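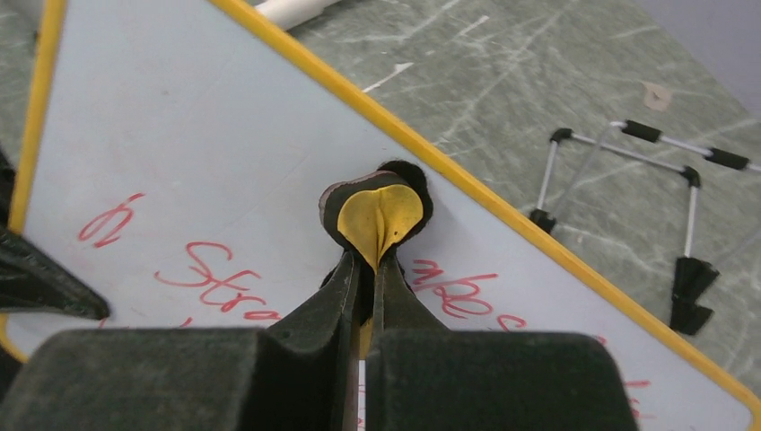

Reading time: 3 minutes

About Zerley

Zerley is a technical training school for people who work on water supply and drainage in buildings. It was founded in 1969 as a single evening class in pipe sizing and now runs 16 courses, from basic cold water installation to the design of pumped systems for tall buildings.

Search courses, pages Go

What we teach

Teaching is split between classroom theory and supervised bench work. Theory covers flow rates, pressure loss, backflow protection and the layout of drainage stacks. Bench work covers cutting, jointing, testing and fault finding on copper, plastic and cast iron pipe. Each course ends with a written paper and a practical assessment. Both must be passed, and the pass mark for the written paper is 80 per cent.

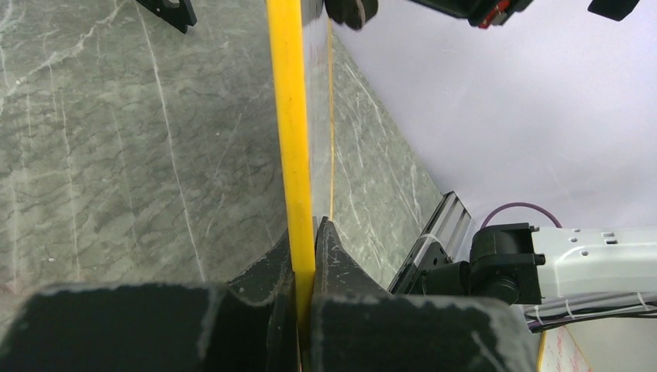
Yellow rod held between two black gripper fingers.

Entry to the basic courses requires no previous qualification. Applicants for the design courses must hold the Zerley intermediate certificate or show equivalent site experience, confirmed in writing by an employer. Where experience is uncertain, a short entry test is set.

How we are organised

The school was reorganised on 1 January 2020, when the Rikora drainage courses were brought under the Zerley name. Rikora certificates issued before that date remain valid and do not need to be exchanged. Course records for both schools are kept in one register, called Zultis, which employers may consult with the certificate holder's consent.
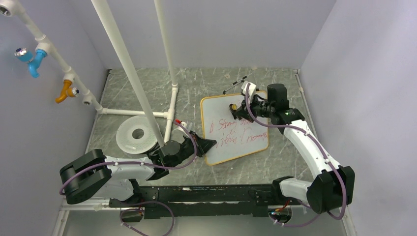
Records are kept for 30 years. Replacement certificates are issued from the register on written request – the original certificate number is helpful but not required.

Class sizes and timetable

Bench groups are kept small so that each trainee has a full set of tools. Courses run throughout the year except for a closure in the second half of December. The Kalogeropoulos library, on the ground floor, holds current and withdrawn standards and is open to former trainees during teaching hours. Withdrawn standards may be read in the library but not borrowed.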